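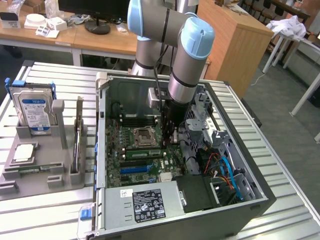
The arm over the RAM slot, with the parts holder on the left.

We are now 2 months into the student project and the arm has moved on from foam blocks to a real desktop tower. The job for our group is the memory: pick up a module, line it up with the slot, push it in. Fulvio Greco has the CPU and Renzo Rizzi has the hard disk. I got the RAM because I missed the meeting where we divided things up.

The printed holder is the part I spent most of May on. The first version, printed in the workshop at Drummond, held the stick at a slight lean and the fingers closed on one corner. The new one has a tighter slot and the stick stands up straight. It also has a recess for the CPU, so Fulvio has stopped borrowing mine.

So far we have logged 1,142 attempts out of the 2,000 we promised in the proposal. Almost 60 percent of the RAM ones count as seated. Most of the failures are the same failure – one end goes down, the other end stays up, and the force reading looks fine.

Renzo thinks we should press each end separately. I would like to try a small rocking motion first, mainly because I already wrote half of it. The cables are the other problem. They move a little whenever someone turns the case, and then the camera calibration has to be checked again.

Next group session is Friday. I still need to reprint the drive slot and write up the log for the Cernitz review.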